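Home | About | Rooms | Booking | FAQ | Contact

Filed under: Room Hire and Visitor Information

Posted 19 November 2013 by Forough Bahrami

Emadberg Study Center: Frequently Asked Questions

Who may book a room?
Rooms are open to registered members and to local groups sponsored by a member. Applications from businesses are reviewed by Silvan Camenzind, Facilities Manager.

How far ahead must I apply?
Requests must reach the office at least 2 weeks before the date of use.

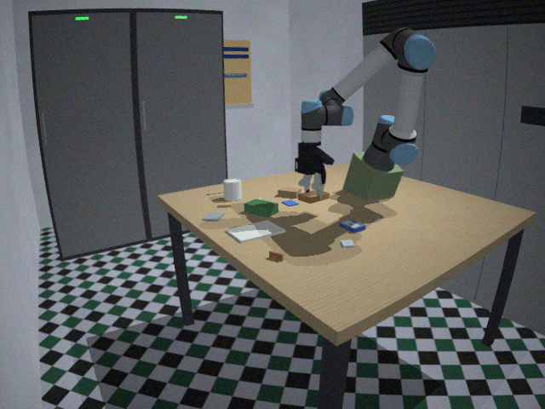 Is a deposit required?
Yes. The deposit is returned in full once the room has been inspected. Groups of over 167 people must use the main hall and are subject to a separate agreement.

May food be served?
Cold food and drinks are permitted in the Niltach Wing only. Cooking is not allowed anywhere in the building.

Can I cancel a booking?
Cancellations must be made in writing. Fees are not refunded for cancellations received on the day of use. Bookings for June are confirmed only after the examination timetable has been published.

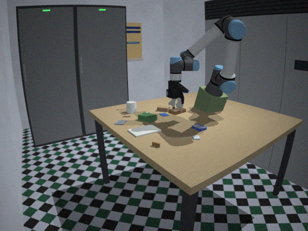 Gray double-door cabinet against the back wall.

Where do I report damage?
Please notify Farhad Naseri at the front office before leaving. Damage reported later may be charged to the group that made the booking.

Is parking available?
Visitors may use the Koval Street lot after registering their vehicle at the front office.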